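Progress Report to the Hiso Fund
Yilma Home Fruit Project, Gerkilmont
July 2, 2018

We're three months in and it has been a really good stretch. The short version: all 13 households are still with us, the first batch of fruit cards is printed, and we have spent less than planned on transport, so there is money left for a second round of citrus.

As a reminder, your grant of $3000 pays for fruit, printing and small household items for families in Gerkilmont who are learning (or relearning) how to buy, cut and share fresh fruit at home. Many of them grew up with fruits that the Dritisetti market only carries part of the year, and the best moments so far have come from those. Sugarcane was the big hit! Several children had never chewed it, and the grandparents were delighted to show them how. We had planned one session on it and ended up running two.

Pomelo took more work. The rind is thick, the skin around each segment is bitter, and our first handout tried to explain all of this in one long paragraph. We have rewritten it as a short set of steps: score the rind, pull it back, split the wedges, then peel each one down to the flesh. Families tell us the new version is much easier to follow in the kitchen.

The sorting activity has grown too. We started with oranges only and now use citrus of several sizes, from tiny mandarins up, laid out on whatever cloth and plate the family likes. People set it up on the floor, on a table or on a bed, and it works fine on all of them. Younger kids line the fruit up by size, older ones talk about peel, smell and taste, and then everybody eats.

Printing: 300 cards done, most already handed out. The orange ink came out too brown on the first proof and the shop redid it at no charge.

What went less well: two deliveries came late, and the sugarcane in one of them had dried out at the ends and had to be trimmed hard. We now order it for the same morning.

Before the end of July we will finish the mandarin and pomelo cards, hold the second citrus round, and send you the full receipts. We'd also like to move the leftover transport money into fruit, if you agree. Please let us know either way so we can place the order. 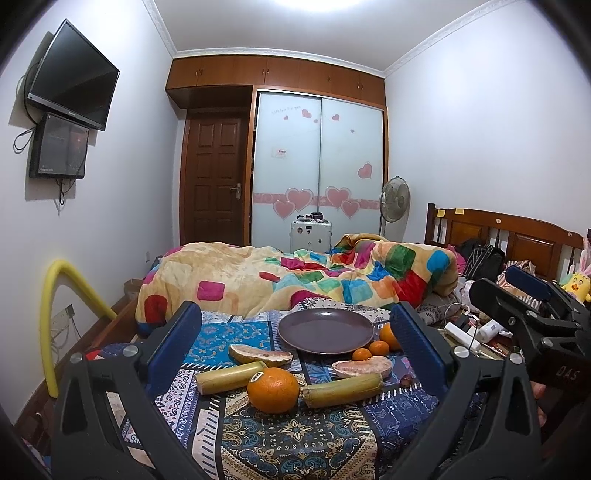

Citrus, pomelo wedges and cut sugarcane on a patchwork cloth.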